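Estberg Spitz

The Estberg Spitz is a small companion dog of the spitz type, bred in the Eltska valley and first kept as a farm watchdog. Adults have a wedge-shaped head, upright ears and a tail carried over the back. The double coat is cream, red or gray. Weight at maturity ranges from 5 to 8 kilograms.

The breed is best known for its barking. Dogs give a short, high bark in a series, followed by a pause of several seconds. Puppies begin to bark at unfamiliar objects at nine or ten weeks, and most will circle an object before approaching it. The response fades with repeated exposure.
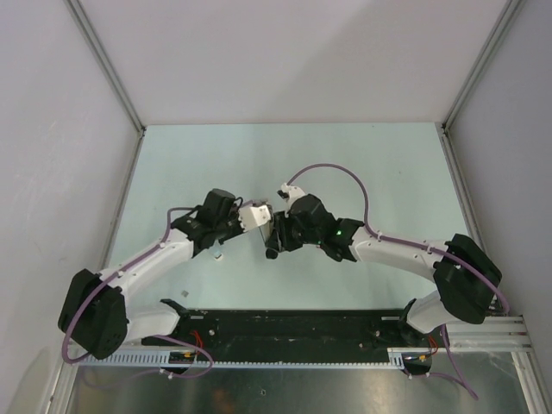 The studbook was opened by the Grumenetti kennel and later passed to the Bellamy Register, which holds 3071 entries. Of these, 1591 are bitches. Dogs entered before the transfer keep their original numbers. Matings between littermates are not accepted.

Litters average four puppies. The coat is shed twice a year, with the heavier molt in spring, and needs weekly brushing at other times. Loose kneecaps are the most common inherited fault, and breeding stock must pass a knee examination after 24 months of age. The usual life span is 12 to 15 years.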